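Advice > Household Tips > Hallway and Keys

Keys, Pouches and Clear Tables: Advice from the Zirnton Open Day

June 7, 2021
By the Household Advice Desk

The open day at the Zirnton automation centre drew members from Wastton and the neighbouring districts. The demonstration concerned robots that are taught household tasks by people, and the task on show was a familiar one: putting keys and small belongings in their place. Staff worked with a pair of hand-held grippers at an ordinary table, and much of their practice can be applied in the home. 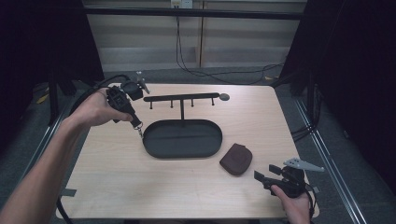 Zirnton, June — Visitors were invited to consider why small items go astray. The demonstrators' answer was that most households give keys a general area and never a fixed point. The following advice is drawn from their talk and from our own experience.

Choose one stand or rail with pegs and keep it where the keys are first put down. A stand set in a shallow tray is preferable to one placed directly on the furniture, as anything that slips from a peg will be caught by the raised rim.

Leave space between sets. Where keys are hung close together they tangle, and a gripper has as much difficulty with them as a hurried person. A ring fitted with a clip may be easier to take hold of than a bare ring.

Pouches and purses should lie flat beside the tray and should not be placed on top of the keys. Leather is best wiped with a barely damp cloth and left to dry away from radiators.

Clear the table before beginning any sorting. The staff at Zirnton allow 3 minutes for this before each session, and we recommend the same at home.

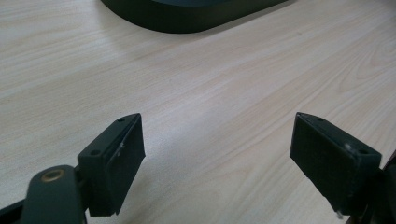
Wipe the surface along the grain, using a soft cloth that has been well wrung out, and dry it at once. Abrasive pads should be avoided on wood of any finish. Marks left by tape will generally lift with a little warm soapy water; a second application is better than hard rubbing.

Rubber or foam pads, whether on a tool or under a table lamp, collect grit and will then scratch. They should be inspected every six weeks or so and brushed clean.

A further open day will be held at the Maes hall, Flarville, in September. Places are limited to 50 and should be reserved in advance through the advice desk.

Comments (3)

hallway81: We moved our key stand into an old baking tray after reading this. Much less rattling about on the sideboard.

Wastton reader: Will the September day have step-free access? The page does not say.

pegs_and_hooks: Please be careful with soapy water on waxed tables. It left a dull patch on mine and I had to re-wax the whole top.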